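Flillari
Outerwear / Light layers / Jackets

The Woltska Hooded Wind Jacket

Beige-gray, mustard-olive and dark brown. Zip front, attached hood, two chest pockets with yellow zippers.

In stock in most sizes. Usually leaves our warehouse the next working day.

Overview

The Woltska is a thin jacket for the large part of the year when the weather can't make up its mind. It goes over a T-shirt in April and over a sweater in October, and in July it goes in the bottom of a bag, where it waits for the one cold restaurant on your trip.

We have been making some version of it for 12 years. The first one was a single color, a kind of wet cardboard, and it sold to people who already owned a tent. The current one has three colors. We were nervous about this. Our customers are not a flashy crowd, and when we added the yellow zippers we got a letter. We kept the yellow zippers.

Fabric and color

The fabric is thin and slightly crinkled, and it is supposed to be. Please don't go at it with a hot iron. The crinkle was there when it left us, it will be there when you give the jacket to your nephew, and an iron on anything above the lowest setting will leave a shiny patch in the shape of an iron.

The body is beige-gray, a color that hides road dust well and coffee fairly well. The hood and upper parts are mustard-olive. The sides and underarms are dark brown, on the theory that this is where a jacket meets car doors, seat belts and bag straps, and may as well be ready for it.

We sell one colorway. People ask about black every fall. There is plenty of black outerwear in the world already, and our friends at Somer make a good one if you need it by the weekend.
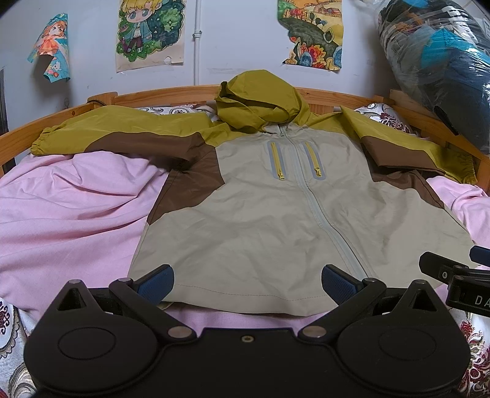

Fit is where most of our returns come from, so a few words on that. The Woltska is cut with room for one medium sweater. If you're between sizes and you run warm, go down. If you're between sizes and own a sweater with a reindeer on it, go up. The sleeves are on the long side, and the gathered elastic cuffs hold them at the wrist, so extra length bunches up harmlessly on the forearm and stays off your knuckles.

Shoulders are relaxed. You can reach the top shelf without the hem rising to your ribs, which we tested in the stockroom by making the tallest person on staff put things away all afternoon.

To check your size at home, take a jacket you like, zip it closed, lay it on a flat surface and measure straight across from armpit to armpit. Compare that with the size chart that comes up when you pick a size. Please don't measure yourself over the jacket you're wearing. We have had orders based on that method and they came back.

Hood

The hood is attached. It does not zip off, snap off or roll away into a clever little collar. We tried the clever little collar on an earlier model and it felt like wearing a travel pillow. This one hangs at the back of your neck until called for, and it has enough volume to go over a baseball cap or a tall hairdo.

It will not go over a bike helmet. It will go under one, but you'll look like a mushroom, and you should know that going in.

Pockets

Two on the chest, one each side of the main zipper, both vertical and both closed with a yellow zipper. They take a phone, a transit card, keys, or a granola bar you'll find again next spring. The pulls are yellow too, so you can find them in a dim hallway while holding a dog.

To open a pocket, pull up. To close it, pull down. This is the reverse of the main zipper and it takes most people a day or so to stop fighting it.

Weather

Good in wind. Fine in drizzle, for the length of a walk from the parking lot. It is not a raincoat, and in steady rain you'll be as wet as anybody else, only in three colors. If you want a real raincoat, look at the Rungrueang Shell, which costs more and makes a noise when you walk.

Care

Close all the zippers before washing. Machine wash cold on gentle, with similar colors, and skip the fabric softener. Shake it out and hang it up, or lay it flat on a bed or a rack with the sleeves spread so the underarms get some air. It dries quickly. Tumble drying won't ruin it the first time, and that is how people get talked into the second time.

If a zipper gets stiff, rub a plain candle along the teeth and work the pull up and down. Don't use cooking oil. Somebody did, and the jacket smelled of fries until Christmas.

Storage

Hang it by the loop or fold it. To fold, lay it face up with the front closed, bring both sleeves across the chest, fold the hood down over them and roll from the top. A tight roll comes out small enough for a coat pocket, though at that point you are carrying a jacket in another jacket and may want to think about your plans.

Repairs

We fix cuffs, hems and zippers for the first 4 years at no charge. After that we still fix them and send you a modest bill. Wash the jacket first. Put a note in the box saying what's wrong, even if it seems obvious, as our repair bench once replaced a perfectly healthy zipper on a jacket with a torn cuff. Allow 14 days, a bit longer in the fall when everyone opens the closet on the same Saturday.

Returns

Unworn, with tags, within a month. "Unworn" includes not having a movie ticket in the pocket.

How many we make

One run a year, 4000 jackets, across all sizes. When a size is gone it's gone until the next run. The middle sizes go first and the largest hang on longest, so if you're tall, relax. You can leave an email address on any sold-out size and we'll write to you once, when it's back.

You may also like

Somer Quilted Vest
Rungrueang Shell
Woltska Kids (same jacket, shorter, more mud)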